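Binurero masking tape, blue, one year in with a middle school robotics club

Yes, I am reviewing tape. I coach an after-school robotics club and we go through more of it than batteries, so I have opinions.

Our kids spend the spring on a line and marker project for the Kesemano meet in May. The arm has to find a cross on the table, line itself up over the middle and then drop a block there. For the first couple of seasons I bought whatever was cheapest at the hardware store, and every week we lost the first chunk of practice to scraping gummy bits off the tabletop. Last fall I got fed up and ordered a case of the Binurero. We're on the last few rolls now and I've already put in for more.

What I like

It tears by hand in a straight line. This matters a lot when you have a room of twelve-year-olds and you don't want to be the only person holding scissors! It also comes up in one pull. I left a cross down over the whole winter break, fully expecting to be sorry, and it peeled off with no residue at all.

The color is the real reason I stick with it. Our kids write their own color threshold, and they do it by dragging sliders until the tape turns white on the screen and everything else turns black. With the tan tape we had before, the table kept creeping into the mask whenever the sun moved. Blue on gray gives them so much more room to be sloppy with the sliders, and they will be sloppy with the sliders. We set ours at the start of practice, around when the late bus kids arrive, and usually don't touch it again until cleanup.

What I don't like

The price. A three-pack of rolls costs more than I want to spend on something that ends up in a ball in the trash, and the club budget for supplies is $290 for the year. I also tried the Kekham version, which is cheaper, and it's okay, but the edges fuzzed up on us after a day or two and the kids' edge finder started jumping around.

The other gripe is that the 60 yard roll has a flimsy core. Drop it once and it goes oval, then it won't spin on the dispenser.

Laying a cross

The kids put these down themselves, by eye, one strip and then the other over it. Mine always ask if it has to be perfect. It doesn't – the code looks for two lines and works out where they meet, and a slightly crooked one is a better test anyway. I do make them rub the strips down with a thumb and wipe the dust off the table first, though the wiping part gets skipped plenty.
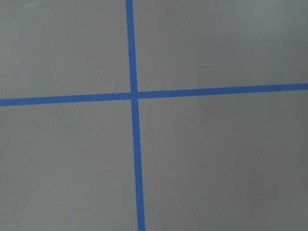
Would I buy it again

Already did. If you run a club with a Yu kit or anything similar that looks down at a table, get the blue and get the narrow width. The wide stuff gives you a big fat blob in the middle and the kids end up arguing over which part of it counts as the center. Four and a half stars, and I'd go to five if they fixed that core.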